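Three Cups

By the second week in the apartment on Mellor Street she had unpacked the towels, the radio and three plastic cups. The rest stayed in boxes in the hall. She was 306 miles from the house in Misstead and had signed for a year.

The cups went on the white table, back by the wall. Green, pink, blue. That had been the order on the shelf at home, oldest child to youngest, and she put them down that way before she thought about it. 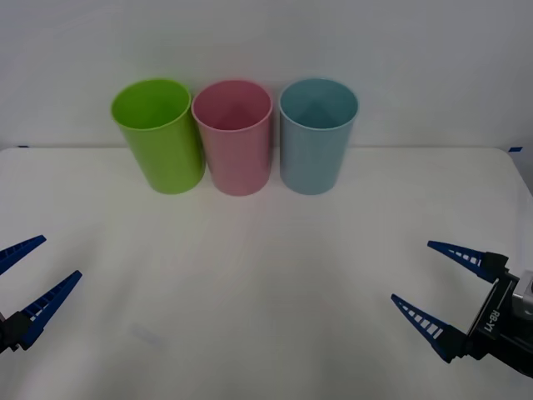
Her brother called after supper. He wanted to know if she had the papers for the car. She said they were in a box. He asked if she had the cups, too.

"I have them," she said.

"Mine's the green one."

"I know which one is yours."

He was fifty-one and had not drunk out of it since grade school. Their mother used to fill all three with milk and stand at the sink until they were finished. The pink one was hers. The blue one belonged to their sister, who lived overseas and had not come back in October to help clear the house. 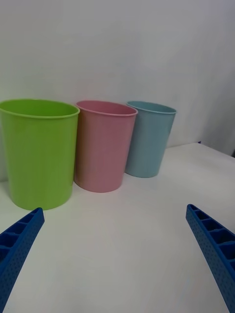

"You could mail it to me," he said.

"I could."

She could hear his television. A man was selling something for 877 dollars. Her brother didn't turn it down.

"Or leave it there," he said. "I'd only put it in a cabinet."

She told him she would look for the car papers in the morning. After he hung up she went to the hall and cut the tape on the nearest box. It was full of shoes. She carried it to the bedroom anyway and came back for the next one.

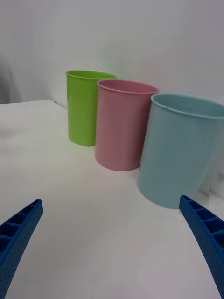 Green, pink and blue, in a row.

Contact the editors | Copyright Plirnudine | Back to top

More short fiction
The Trulteck Road
Night Bus to Misstead
What the Ladder Was For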